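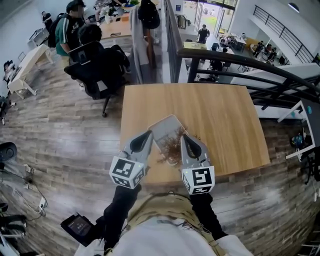
Issue 5, page 3

Dried Plants, Upstairs at Lenlow

Lenlow keeps its dried plant collection on the upper floor, in the same open room as the desks. The collection stood at 939 pieces in April, and 843 of those have a label. The rest are waiting for someone to look them up. This page shows one small corner of it: a few twigs, a case, a tray and the table where they get looked at.

The clear case in the first picture is the kind we use for anything that sheds. The twigs inside are dry and reddish brown, and they have spread into a tangle across the lower half. You can look at them through the top without opening anything, although the plastic catches the light and you may have to tilt it. The square table is light wood, and brown twigs show up well enough against it.

Si-woo So wrote most of the labels for this part of the collection. They give the plant name if we have it, the place it was picked and the drawer number. Cases go back in the drawer with the label facing up. Please don't stack more than five.

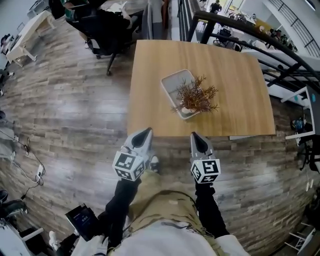
Kelel, 15 May 2026

A dried plant on a white tray, in the middle of the table. It is orange-brown, with thin, feathery branches that reach out over the right edge. Branches this fine break if you push them back in, so leave them where they fall and carry the tray level.

The table is near the black railing, and you can see down to the lower floor from there. Light reflects off the floor planks on this side of the room, which helps when you are trying to make out the small side branches.

Duangjai Nuchit is putting together a second page on seed heads and grasses. If you have dried material at home and want to add it, bring it in a shallow box with paper under it and write down where you picked it. Pieces with no place name are harder for us to use, but we will still take them.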